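Cloth on a packing table: worth it or not?

fourie_bench
Setting up a table for boxing small metal brackets. Everybody swears by a cloth over the top. I don't buy it. Cloth creases, it creeps, and grit hides in it. Talk me out of bare wood.

Gutbridge
Bare wood scratches parts. End of story.

fourie_bench
Says who? I've boxed 1,821 of these on bare wood and had up to 5 come back marked. Could have been the truck.

Tsion Gebretsadik
Creep is a clip problem. Put a binder clip on each far corner and pull the cloth tight. Green is good too, gray metal shows up on it.

dodach_dan
Clips are fine until your sleeve catches one. I taped mine. And tape leaves gunk, before anyone says it.

Gutbridge
Then clip the far side only. Who works from the far side?

Tsion Gebretsadik
Green cloth in both of these, open box with a bracket in the second one.

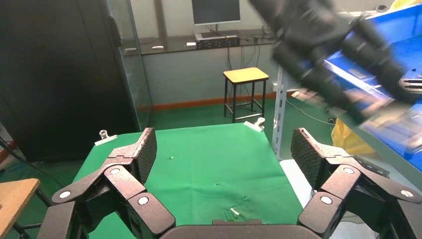
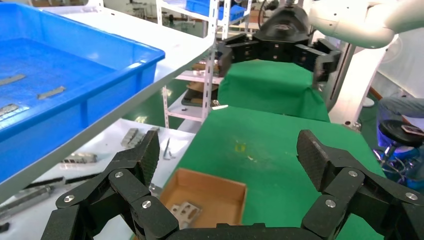
I'd still brush the cloth down before every batch. A $40 length of felt lasted me from December to now, and the creases never bothered a single box.

fourie_bench
$40 for felt? Kaderdale sells offcuts for a lot less. I'll try one offcut with clips, and if it picks up grit in the first week I'm going back to wood.

dodach_dan
It will. Buy two and wash one.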